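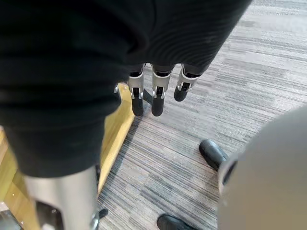
The Trouble and Pleasure of Black Knit

2023-08-03

The woman who runs the Fludby workroom would like it known that she never meant to end up with so much black. She started out with color, she told me, mostly rusts and greens and one yellow she still talks about the way some people talk about a first car, and for her first few seasons she kept black on the bottom shelf for people who asked. Then everybody asked.

"You can fight it for only so long," she said, pulling a bolt toward her across the cutting table. "People come in and they touch every color I have, they say oh, that's beautiful, and then they say, do you have it in black? And I do! I have it in five blacks now."

I had come in wanting to talk about hems, which is what she teaches on Saturday mornings, but we spent most of the first hour on the cloth itself, and I'm glad we did. She sells knits only, nothing woven, and the one she likes best is a fine matte rib that she calls Grostier, after the mill village where she first bought it. It weighs in at 300 grams to the square meter, and if that means nothing to you (it meant nothing to me), she'll happily put a length of it in your arms and let you work it out.

"Feel how it wants to go down," she said. "That's all drape is. A light jersey floats a little, it catches on itself, it doesn't know where it wants to be. This one just goes. You hang it over something and you get those big slow folds, and the ribs curve around with them, so you can read the shape of whatever is underneath by looking at the lines."

She showed me this with a chair back, then with a lamp, and finally with her own arm, letting the cloth run down past the elbow and bunch above the wrist. The ribs did bend just as she'd said, like contour lines on a map. I asked whether that was a help or a nuisance when you're sewing, and she laughed for quite a while.

"Both! If your grain is off, the ribs will tell on you from across the room. Well, in a light color they will. In black they wait until you're standing by a window."

Light is her great subject, as it happens. The workroom used to be a bakery storeroom, and it had one bulb when she moved in. There are now three lamps over the table, and she has opinions on the height and angle of every one. Black cloth swallows everything, she explained, so you can't just pour more light on top of it; you need it coming in low from one side, so each rib throws a tiny shadow and you can see where you are. She marks with a sliver of dry soap. She has tried the chalk pens from Amlow and doesn't mind them, although she finds they drag on a rib.

We did get to hems eventually. The mistake she sees most often is pulling. A person folds up the edge, it looks a bit lumpy, and so they stretch it flat and pin it that way, and once the pins come out the whole edge springs back into waves. She would much prefer you let it be lumpy for a minute.

"Lay it down and go make coffee," she said. "I mean it. The cloth has been rolled up for a month, and it has to relax. Then you fold it, and you look at it, and if it still bunches a little, well, maybe that's all right. A soft, round hem on a heavy knit is a nice thing. Not every edge has to be a ruler."

She leaves a deep allowance, 38 millimeters, which she admits is more than most patterns ask for. It gives the bottom some weight. On sleeves she goes a good bit narrower, and there she sews by hand, with a stitch loose enough that you can push your fist through the opening without hearing anything snap. She made me try it on one of hers, and I'm pleased to say nothing snapped.

I wondered about washing, having ruined a black sweater of my own back in June. She was kind about it. Cold water, inside out, and keep it away from towels, because a matte black knit will pick up every bit of lint in the machine and hold on to it for years. She dries hers over a wide rail -- the Björklund rack by the back door, an old wooden thing with a wobble -- and never on a line, where the weight of the water pulls the ribs long.

The Saturday class costs 75 dollars, cloth included, and you go home with a tube scarf or a pair of plain sleeves, whichever you have the patience for. Beginners usually choose the scarf. She thinks they should choose the sleeves, since you make the same hem four times over and the last one is always so much better than the first.

Before I left she took me to the back to see what remained of that first yellow. It's nearly two meters now, folded on a shelf by itself, and she has turned down several offers for it. Then the bell went at the front, and a man wanted to know if she had anything in black.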